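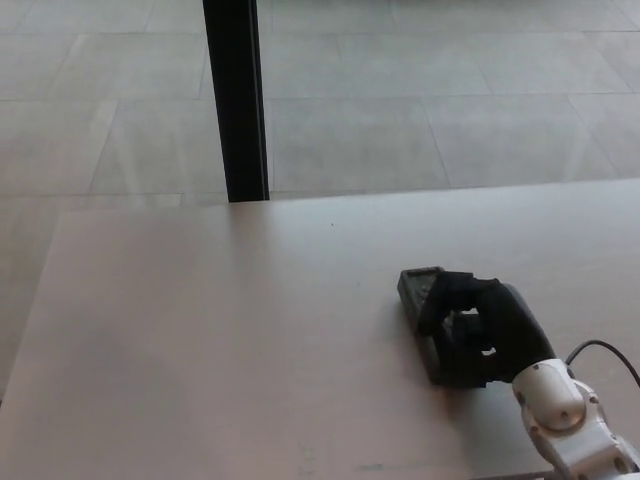 How does a robot hand know how tightly to close on something it has never held before?

It mostly doesn't, at first. With the Fludgate method the hand closes slowly, feels for the moment the motors start working harder, and then picks a squeeze from what it learned on earlier objects.

Fludgate grasping (you'll also see it written as "the Fludgate close") is a way of teaching a many-fingered robot hand to pick things up off a flat surface. I've been keeping this page going for a while now, and I worked on the second version of the method, so take my fondness for it with a pinch of salt!

Background

Eirlys Jarman came up with the basic idea at Stikmont, where she was tired of hands that either dropped blocks or mashed soft things flat. Back then most of us set one grip strength by hand and hoped for the best. Her first write-up was only a few pages long and came out one November, with Afiq Tjoa doing the motor side. I still think it's the clearest thing either of them has written.

How it works

The close happens in 2 stages. In the first, the fingers curl in with very little force until each one meets something – the object, the table, or (annoyingly often) another finger. Each finger stops by itself, so they don't all have to arrive together. In the second stage a small learned model looks at where the fingers stopped and how hard each motor is pushing, and sets a squeeze for every finger separately.

The model learns from a person steering the arm. Our training set had 400 grasps, all on plain tables, and a lot of them were boxy things, because boxes are easy to find. Low, flat objects are the hardest case in my view. The fingertips touch the tabletop early and the hand thinks it has found the object. Fletcher Prendergast's fix was to throw away any contact where the finger is already at table height, and we've kept that in ever since.

Results

In the Pruitt trials the newer version managed a steady lift on 112 objects it hadn't been trained on. Emmett Pennington ran those, and he's much stricter than I am: a lift with any visible slip went down as a miss. I'd have let a few of them through.

Limits

Shiny bags and anything floppy still go badly. The method also gets muddled when the motors warm up over a long afternoon and the readings drift, so Dexter Doucet added a quick open-hand check between grasps. It helps, though you do lose time to it.

See also

Colent hand controller
Finger contact sensing
Learning from steered arms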